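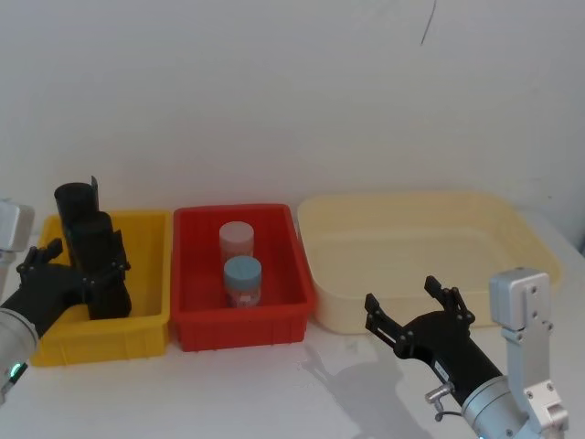 Progress report to the Drenau Fund
Evening Maths and English, Jostach Road Centre
Autumn term
Prepared by Karla Barrera, December 12, 2018

Summary

The autumn term of the evening maths and English classes is nearly finished. We enrolled 63 adults against a target of 40. Attendance was good until the clocks went back and has been patchy on Monday evenings since. Spending is in line with the budget you approved, apart from travel, which is over, and exam fees, which are under.

We are asking for one change to the grant, set out under "Changes requested" below.

Enrolment

Most learners heard about the classes from someone they work with. The leaflets we left at the library and the doctors' surgery brought in very few people, and we don't plan to reprint them. The visit to the Hladun bakery during a shift change was the most useful hour we spent on publicity. Nadhirah Ginting stood by the clocking-in machine with a list and came back with most of a class.

At sign-up every learner did a short assessment in both subjects. We had planned for more people at the lower English level than we got. Maths went the other way. A good number of learners who were confident readers had not done any maths since school, and several of them told us they had left school early or changed schools often. We moved one tutor from English to maths in the second week so that the lower maths group could be split in two.

People who came for the first two weeks and then stopped were phoned once and sent one letter. Some of them have asked to start again in the new year. The reasons they gave were mostly changed shifts, childcare and, in a few cases, the classes being at the wrong level. We should have caught the last of these sooner. From next term tutors will review levels at the end of the second session and not wait for half-term.

Teaching

There are four groups: two in maths and two in English. Each meets once a week for two hours with a break. Endang Ong leads the maths groups and Nadhirah Chin leads English.

In maths the term has covered whole numbers, fractions, percentages and reading tables. Learners brought in their own payslips, with names blacked out if they preferred, and these were used for the work on percentages. Endang reports that holiday pay took two sessions on its own and that everyone wanted it to.
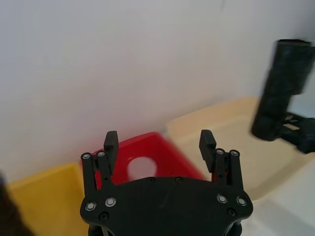 Gripper with its fingers open.

The English groups have worked on forms, letters of complaint and spelling. Reading aloud was dropped after the first few weeks at the learners' request and replaced with reading in pairs. The upper group is now writing pieces of about a page. The lower group is slower than planned, and the unit on punctuation has been moved to the spring.

Homework is optional. It gets done by about half of each group, and the same people tend to do it each week. We tried sending it by text message and this made no difference that we could see.

Tests

We had hoped to enter the first learners for the December sitting. In the event 16 were entered, all for the first level maths test. The results will not be with us until after the holiday and will go in the next report. Nobody has been entered for English yet. Nadhirah Chin would like the upper group to sit a full practice paper first, and there was no evening left this term to do it.

Two learners need extra time in the test and had no paperwork to support this. Sorting it out took several calls to the exam board and a form signed by the centre. We now ask about extra time at sign-up.

Rooms and equipment

The classes have the two upstairs rooms at Jostach Road. The heating in the back room was off for the whole of one week and that group moved downstairs to the canteen, where it was warm but noisy. The landlord has since replaced the pump.
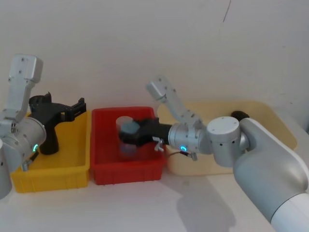 We bought a second whiteboard, calculators and a set of dictionaries. The laptops have not been bought. The quote we used in the application had run out by the time the grant arrived, and the new one was higher. Learners have been using the centre's own computers for the practice tests, and this has worked well enough for small groups. It would not work if both maths groups needed them on the same night.

The lift is still out of use. One learner in the lower English group can't manage the stairs, so that group has met on the ground floor all term - the room is small but nobody has complained. We have asked the landlord for a date in writing and will pass it on when we have it.

Money

Tutor pay, room hire and materials are all close to the figures in the budget. Travel is over by £300. Nearly all of this is taxis home for learners on the late shift after the number of evening buses was cut in October. We had put nothing in the budget for taxis and have covered the cost from our own funds so far.

Exam fees are well under, as fewer people were entered than we had allowed for. We expect to spend the rest in the spring.

A full breakdown with receipts was sent to Intan Ngui last week. Please let us know if anything is missing.

What has not gone well

Monday attendance, as mentioned. The Monday maths group has lost people every few weeks and is now too small to be good value. Moving it to another evening would help some learners and lose others. Endang is asking each of them before the last session, and we will decide from the answers.

The crèche has hardly been used. Parents told us at the start that they would need it, but most have found it easier to leave children with family than to bring them out in the dark. We will keep it open one evening a week in the spring, on the night that suits the two families who do use it.

We also said we would hold an open evening for employers before Christmas. It did not happen. Hladun was the only firm to reply to the invitation.

Changes requested

We ask to move £300 from exam fees to travel for the current year. This would pay for the taxis up to now. For the spring we have spoken to the bakery about ending the late shift slightly earlier on class nights, and they are considering it.

Next term

Classes start again in the second week of January. The lower maths groups will go on to measures and simple graphs, and the English groups will pick up the punctuation work. The upper English group sits its practice paper at the end of January, with test entries to follow in March.

The laptops will be ordered as soon as we have a quote that fits the budget line. If we can't find one we will write to you before spending anything.

The next report is due at Easter and will include the test results.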